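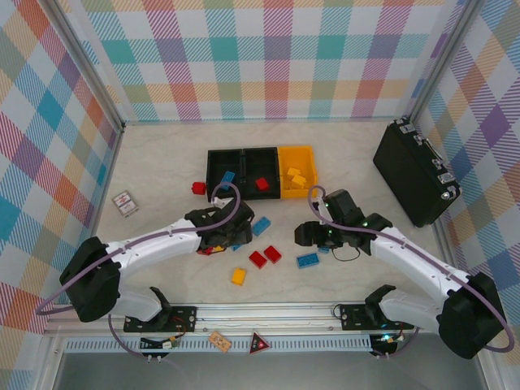
4. Sorting bricks by color

Now for the fun part! Your bins are out, your tabletop is clear enough to work on, and you can start turning a heap of bricks into a collection you can find your way around. Younger builders usually want to jump in right here, so let them.

Before you begin

You will need the open bins from your Rallari sorting set, your bricks, and a flat surface with room at the front for your hands. A pale tabletop makes stray bricks wonderfully easy to spot.

4.1 Stand the bins side by side in a row toward the back of the table, long sides touching. Leave the front of the table free.

4.2 Choose one color for each bin. A yellow-orange bin is a natural home for yellow bricks, and the black bins can take whatever you like. Red in the middle and blue on the left works nicely, and that is the order we use in this guide.

4.3 Drop a single brick into each bin as a marker. It shows everyone at the table what goes where, and even a child who can't read labels yet will get it right away.

4.4 Pour out a small pile of bricks in front of the bins. A couple of handfuls is plenty to start with.

4.5 Pick out one color at a time and work through the pile. Red first, then blue, then yellow (or any order you please, as long as you stick with it). You'll be amazed how fast your eye learns to pick out the color you're after!

4.6 Check the outside edges of the bins. Bricks love to land beside a bin, and a red one sitting next to a black wall is easy to miss when you are looking down from above. Pop any strays into their own bin.

4.7 Repeat with the next pile.

Note: Bricks can lie any way they like inside the bins. Leaning, upside down, on their sides, it all works. There's no need to stack them.

Note: If you have more colors than bins, pair up colors that look very different from each other. Blue and white share well. Orange and red do not, especially by lamplight.

CAUTION: Small parts. Keep bricks away from children under 3 and from pets.

CAUTION: Do not fill the bins above the rim. The bins have no lids, and a full one tips easily when you lift it by one end.

4.8 Playing the sorting game

Once the bins are set up, try the Plelholm game with 2 players. Each player takes a color and a pile, and the first to clear their color off the table wins the round. For a harder version, swap colors halfway through. It gets loud and we love it.

4.9 Clearing the table

Put away card decks, cases and anything else that isn't part of the set before you carry the bins off, so you have a clear path. Lift the bins one at a time with both hands. Wipe the tabletop with a soft dry cloth.

Replacement bins: order part 982 for black, part 829 for yellow-orange.

Continue to section 5, Storing your bins on the Gindach shelf.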